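Shopping for robots, part two – the spreadsheet grows

Feb 7, 2023

If you read my last item you'll remember I had just talked my way into a budget line for "automation, misc." and was feeling pretty pleased with myself. Well, the quotes are in! I've spent the past few weeks up to my elbows in them, and since so many of you wrote in asking what this stuff costs a building our size, I thought I'd share where we are.

Quick recap for new readers: we run the Lekota building, which is mostly rented desks and a couple of meeting rooms, and the evening round is the job we can never staff properly. Emptying the wastebaskets, putting in fresh liners, wiping down desks, pushing chairs back in. We have 87 desks on the round and every desk has its own wastebasket. (Yes, I know, we could switch to shared bins by the kitchen. It's on the list. The tenants hate it.)

So I asked for two quotes. Inamero sells outright and Stekau leases, and comparing them has been a real headache. Inamero's price looks scary until you notice the grippers and the first year of service are included. Stekau's monthly fee looks lovely until page 11 of the agreement, where you find that replacement fingers, the charging dock and any software change after setup are all extra. I rebuilt the comparison over a four-year term with everything added in and they came out a lot closer than I expected. My advice to anyone starting on this: ask for the consumables price list on day one, before the demo, before the lunch, before anything.

Chrysoula Stergiou from our finance office went through my numbers and crossed out my favorite one. I had counted the full evening round as savings. She asked which parts of it the machine would really be doing, and I had to admit that rolling down an aisle and wiping a clear desk are in both proposals, but liners are in neither. Inamero calls liner changes "under evaluation" and Stekau just leaves the row blank. So we timed the round properly, task by task, and liners turned out to be the biggest chunk of it – more than the wiping, more than the chairs. A thin plastic bag has no fixed shape, you have to find the opening and get it apart, and then it has to go over the rim and stay there. I do it without thinking. Apparently that's the expensive bit.

Here's how the plan looks now. We're asking for a paid trial of one unit in May, on one floor, wiping only, with the person on the round still doing the liners. The trial fee comes off the purchase price if we go ahead with Inamero (Stekau wouldn't agree to that, though they did offer a shorter notice period). I've also put in money for things that aren't robots at all: an outlet moved near the supply closet, a ramp for the lip at the elevator, and a few hours of someone's time to teach the thing our floor plan. Please don't skip that last line in your own budgets. The folks at Undside did, and they ended up paying for it out of their carpet cleaning money.

What I haven't settled is whether to standardize the wastebaskets first. Ours have been bought in dribs and drabs over the years, and both vendors asked about it on the first call. One model, one liner size, same spot at every desk. It would make the round quicker for people too, so I may just go ahead and order them no matter what happens with the trial. If you've done a swap like this and have a supplier you like, do write and tell me – especially if they take back the old ones.

I'll have the trial terms by the next issue, and I'm happy to send my comparison sheet to anyone who asks. It's ugly but the formulas work!
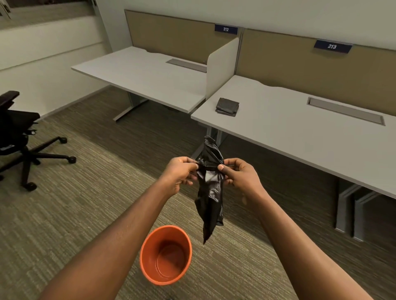 The liner job at desks 212 and 213, still missing from both quotes.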